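Grout cleaners: what I'd skip

Every December the magazines tell you to scrub your grout with baking soda and vinegar. I have my doubts. Mix the two and they mostly cancel out, so you're left wiping salty water around and admiring the fizz. Vinegar alone can eat at unsealed grout over time, and it's no friend to marble or limestone. 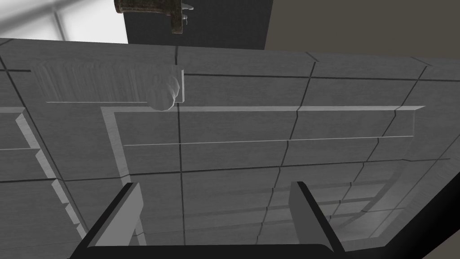
Plain dish soap, warm water and a stiff nylon brush do most of the work. Scrub along the seam, wipe, then rinse with clean water. People skip the rinse and then wonder why the floor feels sticky.

I also tried Vonus paste, 2 coats, left on overnight as the label says. The lines looked the same to me — maybe a shade lighter if you squint.

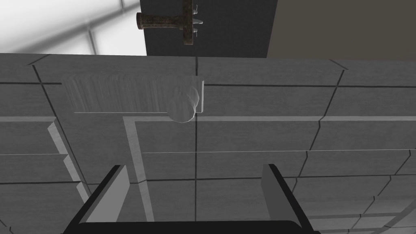
Gray tile with thin, dark grout lines.

Sealer is worth buying, but I don't believe the "lasts for years" claims. Drip some water on the grout. If it soaks in and darkens, seal again.

As for measuring cleaner by the "capful," caps come in all sizes. Use an old cup, mark it, and keep it away from the ones you drink from.
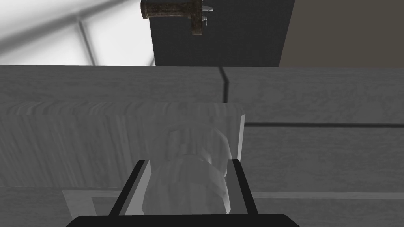
A see-through object, possibly a cup, at a gray wooden counter.

Steam cleaners I'd leave alone on cracked grout. Patch it first.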